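Give Me the Failures First
Moushumi Cassim
27 November 2024

I love a good robot failure. I love them the way other people love a close ball game, and I have been known to wave strangers over to my screen to watch one again at half speed. So please read what follows as coming from a fan!

In February our group at Grerkmont ran 671 simulated trials of a table-clearing task we call Farer. One robot arm, a hand with fingers, a handful of groceries to pick up and move. The controller, Avix, did beautifully on most of them. In 22 trials it did something I still think about: the hand came down, started to close on one object, brushed another lying right beside it, and from that moment behaved as if it were holding the wrong thing. It lifted. It carried. In two of those runs it carried nothing at all, with perfect confidence, all the way across the table and let go of it very gently.

Our first summary of the work left those 22 out. They were filed under "contact noise", and the success figure went into the report looking lovely. I signed off on that summary, so I am complaining about myself here as much as anyone.

Impi Hämäläinen is the one who dug them back up. She had been replaying the logs with the fingertip forces plotted underneath, and she noticed that the trouble always began before the lift, in the part everybody skips because it looks so dull. The hand is low, the palm is down, there is more than one thing under it, and the software has already made up its mind about which one it wants.
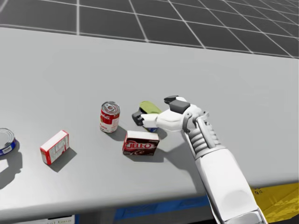

What Impi saw was that Avix picked its target once, from above, and never asked again. After that, any pressure on any finger counted as good news. A touch was a touch! If the fingers met something a little early, the controller simply tightened its grip and moved on to the next step, and the camera check that might have caught the mistake had the hand itself in the way.

I find this thrilling, because it is such an ordinary mistake. I do it reaching into my bag for keys and coming out with a pen. The difference is that I know a pen when I feel one, and I go back in. Avix had no "go back in". We had written a wonderful reach and a very decent grasp, and between them there was a gap about as long as a breath where the machine took everything on faith.

Now, the usual reply is that it was only a simulation and no soup was harmed. Fine. But the same controller was due to go onto a real arm at Szczepańska, working across a bench from people, and a hand that squeezes harder whenever it feels something unexpected is exactly the hand I don't want near anyone's fingers. That is a safety fault. Calling it noise because it happened on a rendered table was a bad habit, and I suspect we are far from the only group that has it.

So my plea to everyone who builds these things – and I do mean the happy, obsessed people who build them at midnight for fun – is to put the failures on page one. Publish the clips. Show the second before the grasp and let it run long. Say how many times it went wrong and what the hand believed at the time. I would read that paper before any other on the pile, and I would probably read it twice.

We have since added a pause after first contact, where Avix compares what it feels with what it expected and opens the hand if the two disagree. It is slower, and Impi thinks the threshold is still too generous. She wants to rerun the whole set with the objects pushed closer together, and I have already asked if I can watch.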